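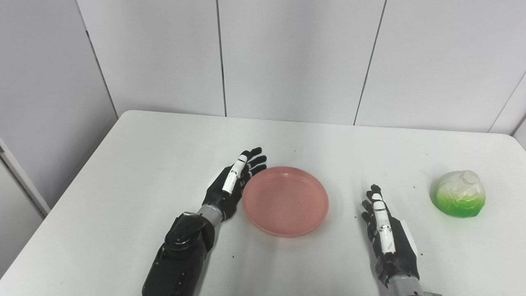 엘비아 에스코베도(Elvia Escobedo)

로봇 소프트웨어 이야기를 하면 다들 정책 모델부터 묻습니다. 파라미터가 몇 개냐, 시연 데이터는 얼마나 모았냐, 언어 명령은 알아듣느냐. 저도 그런 이야기를 좋아합니다. 그런데 요즘 제가 밤늦게까지 모니터 앞에 붙어 있는 이유는 조금 다른 데 있습니다. 저는 재생 도구에 푹 빠져 있어요. 로그를 열고, 시간축을 앞뒤로 끌고, 카메라 영상 옆에 관절 명령과 실제 각도를 겹쳐 보는 바로 그 수수한 프로그램 말입니다.

제 주장은 간단합니다. 양손 조작을 하는 팀이라면 모델을 한 번 더 키우기 전에 재생기에 사람을 한 명 더 붙여야 합니다. 그것도 제일 잘하는 사람으로요.

흰 탁자에 분홍색 접시 하나, 검은 손 두 개. 이 정도면 세상에서 제일 쉬운 장면처럼 보입니다. 배경은 밋밋하고 가릴 것도 별로 없습니다. 그런데 인식 쪽 일을 해본 분이라면 이런 장면이 얼마나 얄미운지 아실 겁니다. 흰 탁자와 흰 벽에는 특징점이랄 게 거의 없어서 깊이 추정이 기댈 곳이 없고, 접시 테두리는 낮아서 탁자 면과 높이 차이가 얼마 나지 않습니다. 손끝이 테두리 옆까지 다가가면 접시 윤곽과 손가락 윤곽이 맞닿고, 분할 마스크는 그 경계에서 떨기 시작합니다(저는 이 떨림을 보는 게 은근히 재미있습니다. 병이지요).

우리가 쓰는 재생기의 이름은 드루나우(Drurnau)입니다. 처음에는 정말 볼품없었습니다. 영상 창 하나, 그래프 창 하나, 그리고 둘의 시간이 서로 맞지 않는다는 사실을 알려 주는 경고문 하나. 2월에 에스피노사(Espinoza)가 시간 동기화 부분을 통째로 다시 썼고, 그때부터 모든 게 달라졌습니다. 카메라 타임스탬프가 제어 루프보다 41밀리초 늦게 찍히고 있었던 겁니다. 41밀리초요! 그동안 우리는 왼손이 접시 가장자리에서 머뭇거리는 현상을 정책 탓으로 돌리고 있었습니다. 학습률도 바꿔 보고, 시연도 더 모으고, 회의도 했습니다. 정작 정책은 조금 전의 세상을 보면서 지금의 손을 움직이느라 애를 쓰고 있었는데 말이지요.

그 뒤로 묵혀 둔 로그를 처음부터 다시 틀어 봤습니다. 모두 312개 에피소드였고, 그중 우리가 ‘정책 실패’라는 꼬리표를 붙여 둔 것이 29개였습니다. 꼬리표를 하나하나 떼어 내고 다시 붙이는 작업은 지루할 줄 알았는데 오히려 그 반대였습니다. 어떤 것은 계획기가 손목 회전 한계를 너무 보수적으로 잡아서 빙 돌아간 경우였고, 어떤 것은 양팔 충돌 검사가 서로 멀리 떨어진 두 손을 가깝다고 판정해서 한쪽을 세워 둔 경우였습니다. 충돌 모형의 여유 거리가 예전 손 기준으로 남아 있었거든요. 이런 건 성공률 숫자만 들여다봐서는 절대 보이지 않습니다. 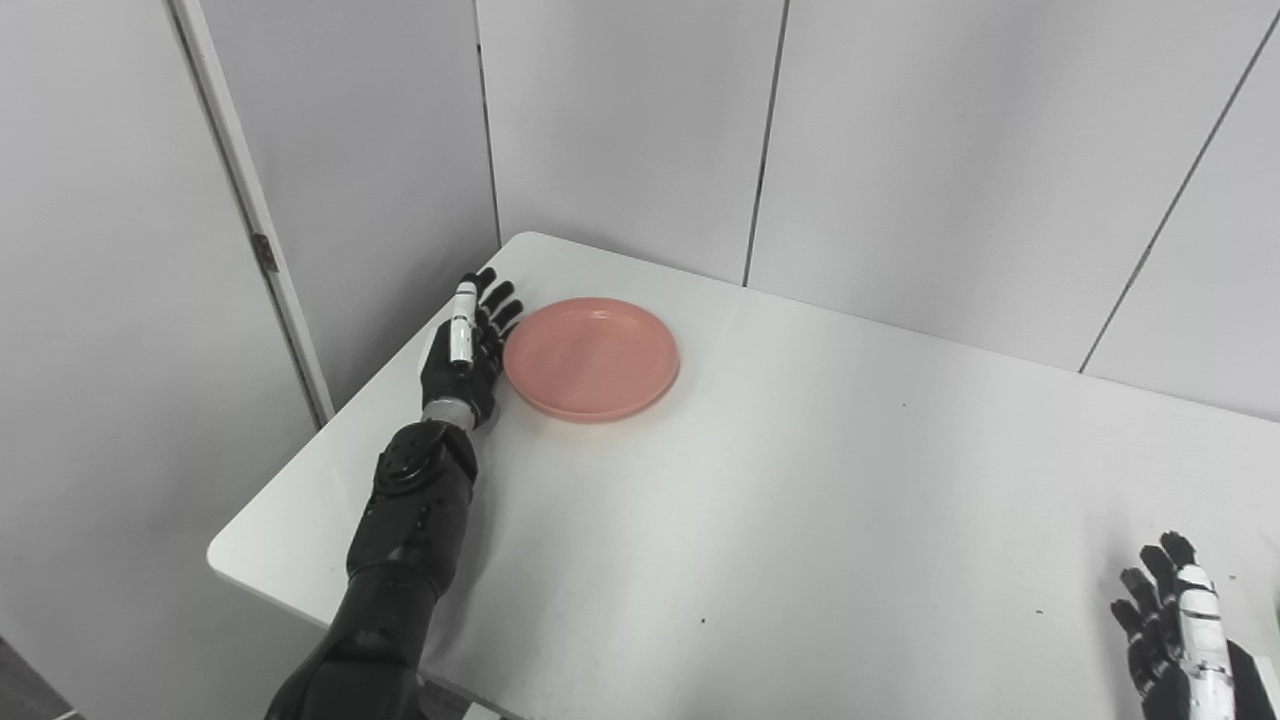
충돌 검사 이야기를 조금 더 하고 싶습니다. 양팔 계획에서는 한 손이 가만히 기다리는 시간이 생각보다 깁니다. 한쪽이 접시 곁에서 자세를 잡는 동안 다른 쪽은 어디에 있어야 할까요? 많은 시스템이 이 질문에 답하지 않고 그냥 마지막 명령을 유지합니다. 저는 대기 자세도 계획의 일부로 다뤄야 한다고 생각합니다. 다음 동작으로 넘어가기 좋은 곳, 카메라를 가리지 않는 곳, 상대 팔의 팔꿈치가 지나갈 길을 막지 않는 곳. 비용 함수에 항을 2개만 더 넣어도 궤적이 눈에 띄게 차분해집니다. 재생기에서 수정 전후의 궤적을 겹쳐 그려 보면 정말 예쁩니다. 동료들을 불러서 보여 주고 싶을 만큼요. 실제로 불렀습니다.

물론 반론도 있습니다. 스테디마르(Stedimar) 쪽 친구들은 데이터가 충분히 많아지면 이런 세세한 진단은 의미가 없어진다고 합니다. 지연도, 흔들리는 마스크도 모델이 알아서 흡수한다는 거지요. 저도 어느 정도는 동의합니다. 일정한 지연이라면 학습이 꽤 잘 따라갑니다. 다만 지연이 일정하지 않을 때, 이를테면 기록용 디스크가 바빠질 때만 늘어날 때는 사정이 다릅니다. 그런 잡음이 섞인 데이터를 더 모으면 잡음도 같이 모입니다. 그리고 무엇이 섞여 있는지 알려면 결국 누군가는 로그를 틀어 봐야 합니다.

또 하나 자주 듣는 말은 도구 개발이 논문이 되지 않는다는 것입니다. 이건 맞는 말이고, 그래서 더 속상합니다. 잭몬트(Cakmont)에서 일할 때 시각화 담당이 한 명 있었는데, 평가 때마다 자기 기여를 설명하느라 진땀을 뺐습니다. 그 사람이 만든 접촉 추정 화면 덕분에 나머지 팀원 모두가 일주일씩 벌었는데도요. 저는 도구를 만드는 사람의 이름이 결과를 낸 사람의 이름 바로 옆에 적혀야 한다고 봅니다.

혹시 지금 막 조작 연구를 시작하는 분이라면 이것부터 해 보시기를 권합니다. 카메라, 관절, 명령을 같은 시계로 기록하세요. 원본 로그를 버리지 마세요. 실패 꼬리표에는 이유를 한 줄이라도 적고, 한 달 뒤에 그 이유를 다시 의심해 보세요. 그리고 재생 속도를 10분의 1로 낮춰서 손끝이 물체에 다가가는 구간만 계속 보세요. 처음엔 아무것도 안 보이다가 어느 순간 명령 곡선과 손가락이 어긋나는 지점이 눈에 들어옵니다. 저는 그 순간이 이 일에서 제일 좋습니다.

드루나우의 다음 판에는 마스크의 불확실성을 영상 위에 바로 덧칠하는 기능이 들어갑니다. 색을 무엇으로 할지를 두고 에스피노사와 아직 다투는 중입니다. 저는 파란색을 밀고 있습니다.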